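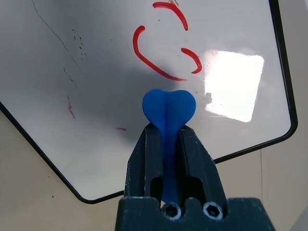 Whiteboard wiping and writing tasks – can we agree some house rules?
Board: Bench Practice > Two-arm setups

jpavlovic
I've been asked to write a one-page practice sheet for the arm benches at Rovenport. We do a lot of small board work, marker strokes on and residue off, and every operator resets it their own way. Some clean the board fully between runs, some leave the ghosting, some add fresh strokes over old ones. When we pooled 300 runs last month the start states were all over the place. Before I write anything down I'd like to hear what other people treat as a rule and what they leave to the operator.

Draft so far:
– one operator per bench, and that person calls start and stop
– stop button within reach of the operator, not on the far side of the table
– board reset to a named state before each run
– finger wear checked at the start of the shift

n_balogun
Define "named state" before anything else. Ours are "clean", "ghosted" and "marked". Clean means wiped with spray and a cloth, with no residue you can see from standing height. Ghosted means old traces are allowed. Marked means fresh strokes, and you log the colour. It took one afternoon to agree and it saved a lot of arguing.

Marsden_N
I'd disagree with resetting to clean at all. Boards in real rooms aren't clean. If you scrub it every time you end up with something that only copes with a new board. We did that at Godholm and had to redo a good part of the work.

n_balogun
I didn't say reset to clean. I said write down which one it is.

Marsden_N
Fair enough. I'd still want clean kept to a minority of runs.

p.kos
Finger wear needs a number or people will ignore it. "Checked" means nothing. Every gripper I've worked with gets pale scuffs on the edges within weeks and most of that is cosmetic. What matters is the inner face where it holds the part. Ours get changed at 4000 cycles whatever they look like. I'm not saying that is the right figure for yours, it depends on the pads and how hard you grip.

jpavlovic
Do you check the screws at the same time?

p.kos
Yes. Same hex key, same visit. Witness marks on the heads if you can be bothered – we can't always.

mimoza_s
Glare should be on the sheet too. A glossy board under ceiling lights gives you a white patch, and if it sits over the strokes the wrist view is useless there. We tilt the board or turn it a little. Don't dim the lights, because then the operator can't see the table edge properly.

Marsden_N
Again, real rooms have glare.

mimoza_s
They do, and I leave it in. I just want it noted so that when a run goes wrong we know where to look.

jpavlovic
Thanks all. Second draft, with your points worked in. Shout if anything is wrong.

1. Name the board state (clean, ghosted or marked) and log it before the run starts.

2. Note any glare on the board from the wrist view. Move the board only if the strokes can't be made out.

3. Check finger faces and screws at the start of the shift. Change fingers at the cycle limit for that bench.

4. Check cable slack with both arms reached out over the table. Loops at the wrist must not be able to catch the other arm or whatever is lying on the table. Feet stay clear of the base while the arms are live.
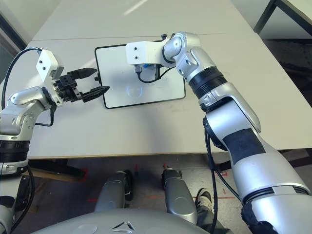
5. Speed is capped at 40 per cent for any new task until 2 people have signed it off.

6. The operator calls start and stop out loud. Anyone in the room may call stop.

p.kos
Item 4, "stay clear" is too vague. Put tape on the floor and say which side of it people stand on. And renew the tape when it wears, ours at Dretska had nearly gone before somebody raised it.

n_balogun
Item 5, does that cap apply again after a finger change? I'd say yes for the first few runs.

Marsden_N
I'd say no. Same fingers, same task, same program. You'll just get people skipping the change to avoid the slow runs.

n_balogun
Then they shouldn't be the ones deciding when to change them.

jpavlovic
I'll leave the finger change out of item 5 for now and ask our safety lead. Tape goes into item 4 tonight.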